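6 Comparing two grippers with the wrist camera

This section covers fitting the two grippers supplied with the Pundix arm, setting up the wrist camera for each, and running the same short set of moves with both so the results can be put side by side. It applies to the Kedel two-finger gripper and the Li two-finger gripper. If you are using a gripper from another maker, follow section 9 first to enter its size and weight in the controller.

Set aside an afternoon for the full comparison. Fitting a gripper takes a few minutes; most of the time goes on the repeat runs.

6.1 Before you start

You will need:
the Pundix arm, bolted down and homed (section 3)
the Kulier controller, with the pendant plugged in
both grippers and their cables
the wrist camera and its bracket
the hex key from the lid of the tool case
a desktop computer chassis with a motherboard fitted, to use as the work piece
two bench clamps

Use a computer you can afford to damage. Unplug it from the mains, take off the side cover and remove any graphics card. The memory modules should come out too, as the long moves in 6.4 pass over the slots.

CAUTION: Never run these tests on a computer that is plugged in, even if it is switched off.

6.2 Fitting the gripper

1. Send the arm to the service position from the pendant (Menu, Arm, Service).

2. Press the stop button on the Kulier controller and wait for the amber light.

3. Hold the gripper against the wrist plate with the dowel hole facing the camera bracket. It only sits flat one way round.

4. Put in all the bolts by hand before tightening any of them. Tighten in a cross pattern.

5. Plug in the gripper cable and clip it to the forearm. Leave enough slack for the wrist to turn both ways.

6. Release the stop button. On the pendant, choose Tools and pick the gripper by name. The controller does not detect it for you.

NOTE: The Kedel and Li grippers use the same plug but different force tables. If the wrong name is picked, the fingers will still open and close, but the force reading will be wrong and the runs will have to be done again.

CAUTION: Keep your fingers clear when you release the stop button. The gripper opens fully as soon as power returns.

6.3 Setting up the wrist camera

1. Slide the camera into the bracket until it clicks. Tighten the thumb screw.

2. Open Live View on the Kulier controller.

3. Turn off automatic exposure. Set the exposure to 12 and the gain to its lowest value.

4. Move the arm by pendant until the processor socket is near the middle of Live View and the tips of both fingers can be seen.

5. Adjust the bracket angle if the finger tips are out of view. The Li gripper usually needs the bracket one notch lower than the Kedel.

6. Save the view under the name of the gripper.

Bare sheet metal is the main cause of trouble at this step. The top rail of a chassis will often shine enough to wash out whatever is beside it. A bright patch on the rail itself does no harm, provided the socket and the slots can still be made out clearly. If glare reaches the board, move the lamp before you touch the exposure setting.

The fingers will hide part of the work at close range. Check that at least one side of the socket frame stays in view the whole way down. If both sides are lost, raise the arm and tilt the wrist until one comes back.

6.4 Running the moves

Each run is made up of a slow approach, a hold above the socket, a long move over the memory slots and a return. The fingers do not touch the board in any of these moves. Contact tests are in section 7.

1. Clamp the chassis to the bench with the board facing up. Put a clamp on either side, clear of the arm's path.

2. Tuck loose cables down the side of the case. Any that cannot be moved should be marked as a keep-out area on the pendant (Menu, Areas, Add).

3. Load the program called Compare.

4. Set the speed to 30 and the number of runs to 12.

5. Lower the arm by hand control to the hold position over the socket. Press Teach.

6. Check the hold position in Live View before going on.
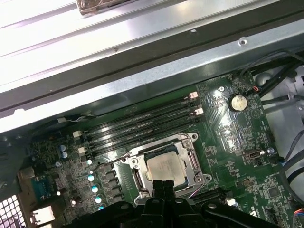

Figure 6-3. Wrist camera view with both gripper fingers over the processor socket. The lower edge of the processor is hidden by the fingers.

7. Teach the far end of the memory slots as the second point. Use the latches as your mark.

8. Press Run. Keep a hand on the stop button for the first run.

9. When the last run ends, save the log and give it the name of the gripper.

10. Return to 6.2, fit the second gripper and repeat. Do not move the chassis or the lamp in between.

CAUTION: Thin cables near the socket can catch on a finger during the return move. If one lifts, stop the arm and open the fingers by hand control before backing away.

6.5 Reading the results

Open both logs in the Compare window. The lines to look at are Hold drift, Return error and Frames lost.

Hold drift shows how far the finger tips moved during the hold. It is given in camera pixels, so the two grippers can only be compared if the camera height was the same.

Return error shows the gap between the start point and the end point of each run. A single high figure is normally the first run, before the joints have warmed up. You may leave it out, but leave it out for both grippers.

Frames lost should be zero. Each log holds up to 3,000 frames. If frames are missing, check the camera cable and lower the picture width to 800 in Camera, Size.

6.6 If something goes wrong

Live View is black: the exposure was saved as zero. Load the default view and start again from step 3 of 6.3.

Arm stops with message 30: the wrist has reached a keep-out area. Clear the message, raise the arm and check the area you drew.

Fingers do not open: the wrong gripper name may be picked, or the cable is not fully home. Press stop before reseating it.

The two logs will not open together: they were saved at different picture widths. One of them has to be run again.

Section last changed June 9, 2020, by Julián Aranda. Step 10 of 6.4 added; bracket note for the Li gripper corrected.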